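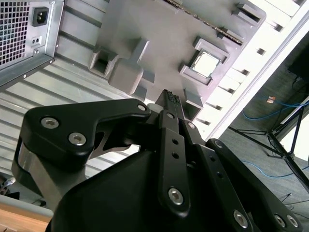 1/ I've been meaning to write this thread since January, and my coffee is still hot and the dog is asleep on my feet, so let's go. It's about mending things when you are not a handy person. I am not a handy person! I once glued a mug to a windowsill.

2/ It started with a coat. A green wool one I'd had for 14 years, with the lining gone at both armpits so that every morning my hand went down the wrong hole and came out by my hip. I had the replacement picked out and in the cart and everything.

3/ Then I mentioned it to Tiina Tikkanen at choir, and she gave me such a look. She told me to bring the coat next week, and a needle, and no excuses. We sat in the second row of the altos during the tenors' part and she showed me how to do a ladder stitch. I've forgotten every note we learned that night.

4/ My stitching was terrible (still is). It looks like a row of teeth. But it's on the inside of a coat, and I have worn that coat all winter with my hand going where I send it.

5/ After that I got a bit carried away, as I do. I fixed a drawer that had been falling on my shins for years. Candle wax on the runners. That's all it needed. I stood there opening and closing it like I was waiting for applause.

6/ Things I'd tell anybody starting out: pick something you already think of as trash. If you ruin it, you've lost nothing, and you'll be much braver with the scissors. My first zipper was on a tent bag and I'm glad it was. 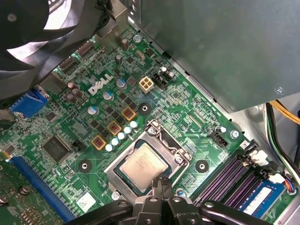

A Dell board with the processor in its socket.

7/ Computers used to be the thing I wouldn't go near. I figured the inside was all one piece and if I breathed on it the whole house would go dark. Then you see one opened up and the parts are separate parts, like anything else. I've cleaned the dust out of ours twice now (unplugged!!) and I hum while I do it.

8/ Shoes are a different matter. I took my brown boots to Florian Aebischer, who has the little shop on Ojala Street with the bell that sticks. New heels, new stitching along one side, and he wanted $60. I hesitated, I'll admit it, because you can buy boots for that. Not those boots, though. I'd missed them by the time I got back to the bus stop.

9/ So yes, paying somebody counts as mending. I used to feel a little guilty about it, as if I'd handed in someone else's homework. But Florian has been doing it his whole life and I've been doing it since a choir practice.

10/ My failures, to be fair to everyone: one umbrella (now two halves of an umbrella), a kettle I should have left alone and did finally leave alone, and my husband's gray sweater, which I darned so tightly that the elbow no longer bends. He wears it to read in. He keeps that arm straight.

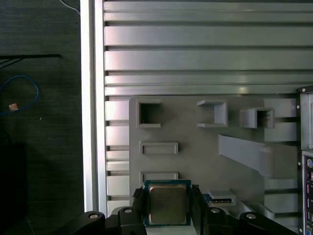 11/ Keep the small bits. I have a cookie tin now with buttons, hooks, odd screws, a length of elastic, and one brass hinge I can't place. My grandmother had a tin just like it, and as kids we'd tip the whole thing out on the rug and she never once got cross. I can still smell the inside of it.

12/ Somebody asked last week if it really saves money. Some. I did add up the winter and came out $80 ahead, and then I spent a good part of it on nice thread. The Grisow cotton in the mustard color, if you must know. I have no regrets and very little mustard clothing.

13/ Next up is the kitchen chair with the wobble. I've got glue, I've got clamps borrowed from next door, and I have moved all the mugs well away from the windowsill. Will post the results whichever way it goes. Tell me what you've got sitting in a closet waiting to be fixed, I love hearing about it.

Comments (4)

illudov_lane
A lamp. It's been in the hall closet so long we call it Uncle Lamp. You've shamed me into getting it out this weekend.

Marge in Godum
Please don't clamp the chair too hard! I squeezed all the glue out of mine and had to start over. Snug is plenty.

pbj_and_thread
How do you darn an elbow so it DOES bend? Asking for my own husband's sweater.

tiina.t
You darn it over something round, I use a lemon. And your ladder stitch is fine. The alto line is what needs work.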